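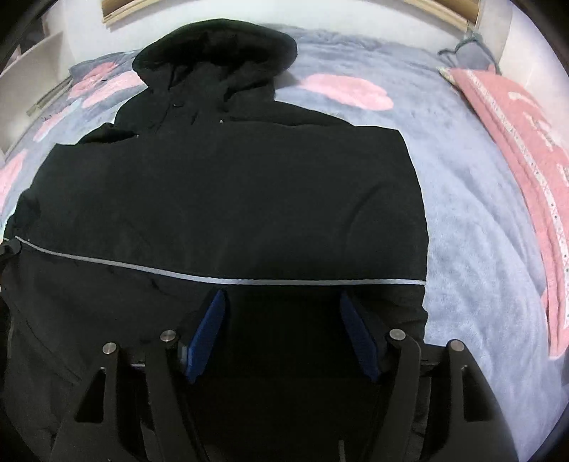
Chapter 4
Learning to Fold from Hand-Held Demonstrations

Folding clothes was long treated as a planning problem. A program found the corners of a shirt, matched them to a template and worked out a list of grasp points. On a plain towel this did well enough. On anything with a hood, a collar or a zipper the template stopped fitting, and most of the effort went into repairing the model of the garment before any folding could begin.

The work in this chapter starts from the other end. A person does the task with a gripper held in the hand, a camera on the tool records what the tool sees, and a policy is trained to go from those views to the next motion. No robot is needed while the data is gathered. The method assumes only that the hand-held tool and the robot's own gripper have matching fingers and that the camera sits in the same place on both.

We follow the Lallwood study from beginning to end, as it is small enough to cover in one chapter. Its demonstrations were recorded in ordinary bedrooms, on the bedding that was already there. The garments included dark hooded jackets, which are hard for a camera to read. Black cloth shows few shadows, and a fold in the body can look much like a seam. A contrasting stripe helps, and one of the exercises asks you to work out how much.

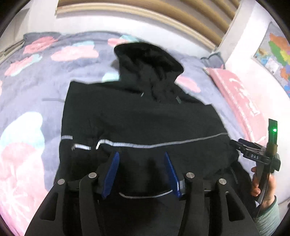
Two-handed demonstrations bring in a second difficulty. Each tool has its own view, and the two views have to be placed in a common time and a common space before they can be used for training. Section 4.2 deals with time, which is the easier of the two. Section 4.3 deals with space and introduces the Hsieh alignment step, where each tool's path is first estimated alone and then corrected using the moments when one tool can see the other.

Section 4.4 turns to results. The Lallwood policy was tested on 19 garments it had not been trained on, with 4 attempts at each. We compare it with the Grasia planner, an older template method run on the same garments, and look closely at the failures – most of them came at the first grasp, before any fold was made.

You should have read Chapter 3 on camera calibration. Readers who skipped it can manage Section 4.1 but will need the lens model from Section 3.2 after that. The Udska data set used in the exercises holds 75 recordings, and the first exercise needs only 3 of them.

4.1 What the Tool Records

A single demonstration is stored as a video and a matching list of tool positions and finger openings. We begin with the finger opening, as it can be measured from the video alone.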